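WHO SIGNS OFF THE BEDROOM?

A draft code for household robots has plenty to say about stopping distances. It gets vague once there is a bed to deal with.

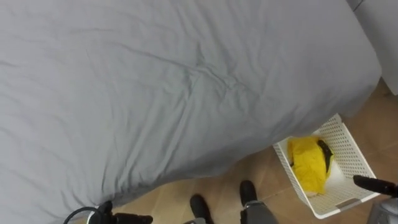 Bed corner, basket, two grippers: the code's authors would file this under "light domestic handling."

The Nolter Code runs to 200 pages and wants very badly to be a standard. It isn't one yet. It is a voluntary document, put together by three companies that build or rent out home robots, and it was opened for comment in June. Anyone can sign up to it. Signing up costs $475, and as far as I can find in the text, that payment is the only step a company has to complete before it can print the badge on its website.

I read the whole thing over a weekend. Parts of it are good. The section on emergency stops is clear, and the rules on pinch points could be handed to a technician tomorrow. Then you get to Chapter 11, on laundry and bedding, and the verbs go soft. Machines "should seek to avoid" standing on fabric. Operators "are encouraged to consider" floor surfaces. A legged robot working beside a bed, on tile, with a sheet hanging near its feet and a basket on the floor next to them, gets 2 paragraphs. A slip test is recommended. How slippery, at what speed, carrying what load? The code leaves that to the maker.

"They wrote down what their machines could already pass," says Dumisani Visser, a safety assessor who spent years on warehouse equipment before moving to home products. "In a warehouse you paint a line and keep people behind it. Try painting a line around a bed."

Visser wants three things changed. He wants falls tested with the arms reaching down, when the weight is forward. He wants loose cloth treated as a hazard in its own right, with a pass or fail result. And he wants someone other than the manufacturer to hold the stopwatch.

Atico and Pillai, two of the companies behind the draft, told me that outside testing would come "in a later edition." Neither would give a year. Tavis, the third, sent a brochure.

The usual defense is that early rules have to be loose or small firms will be shut out. Maybe so. But a small firm can measure a fall as well as a big one can, and the person asleep down the hall has no way to check any of it. For now a buyer who sees the badge should ask for the slip test report, the name of whoever ran it, and the kind of floor it was run on. I asked all three companies for theirs. I am still waiting.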